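Bundling and Storing Small Soft Goods in Trays

Soft items are harder to store than rigid ones because they have no fixed shape. A folded napkin spreads, a rolled cloth unrolls, and a packet of tissues slides under whatever is next to it. The method below uses a shallow tray, thin plastic bags and a fixed order of packing. It applies to drawers, closet shelves and travel boxes.

Selecting the tray

A cardboard tray with raised sides is adequate for most household textiles. The load is light, so board strength matters less than the condition of the corners. Check each corner by pressing outward with a thumb. If the glue seam opens, tape it on the outside before use. Tape on the inside catches on fabric.

Side height should be less than the height of the tallest bundle. A tray that is too deep encourages stacking, and stacked soft goods have to be unpacked to reach the bottom layer. For a drawer, measure the interior clearance with the drawer closed and subtract half an inch.

A light-colored floor makes small items easier to find. If the board is dark, line it with plain paper cut slightly undersize.

Rolling and folding

Roll any cloth that will stand against a side wall. Start from the short edge, keep the tension even, and finish with the loose edge facing the wall so the side of the tray holds it closed. Fold cloths that will sit in a corner. Thick terry should be folded once less than thin cotton or it will spring open.

Items with gathers or frills should not be pressed flat. Bundle them with the gathered end outward and the smooth side against the neighboring item.

Bagging

Thin plastic bags are suitable for short-term grouping, such as keeping a pair of items together or separating something that sheds lint. Place the item at the closed end of the bag, press out the air, twist the bag directly behind the item and tie one loose knot. Leave the remaining plastic as a skirt. It gives the fingers something to hold and can be untied without scissors.
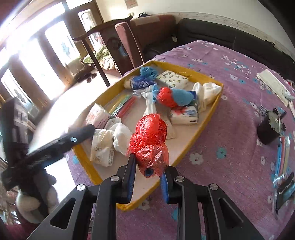 Do not use this type of bag for long-term storage of wool, silk or anything that has not fully dried. Moisture trapped in a knotted bag will cause odor in roughly 7 days in a warm room. Cotton drawstring bags are the better choice past that point. The Beltwood small size and the Coste flat pouch both fit a standard napkin folded in quarters.

Keep all plastic bags out of reach of small children and pets.

Order of packing

1. Place rolled items first, along the far side.
2. Place flat packets next, parallel to the roll, label up.
3. Place folded cloths in the corners.
4. Place bundled and bagged items last, toward the front.

Bagged items go last because glossy plastic slides against itself. If two bagged bundles must be adjacent, put a cloth between them.

Tissue packs should lie with the opening flap up. Turned over, the flap tends to catch on fabric and tear.

Work surface

Pack on a table covered with a cloth. A bare varnished surface lets the tray shift during loading. A printed tablecloth is acceptable, but small patterned items are easily overlooked on it, so check the cloth before folding it away.

Maintenance

Empty the tray every 4 months. Wipe the board with a dry cloth only, as water lifts the paper facing. Replace any bag with a split at the knot. Re-roll cloths in the opposite direction to avoid a permanent curl.

Reader note

Hervé Deschamps writes that he keeps 2 trays per drawer in an Olteck dresser and labels the front wall of each in pencil. Pencil is preferable to marker on uncoated board, as it can be erased when the contents change. On coated board, use a removable paper label.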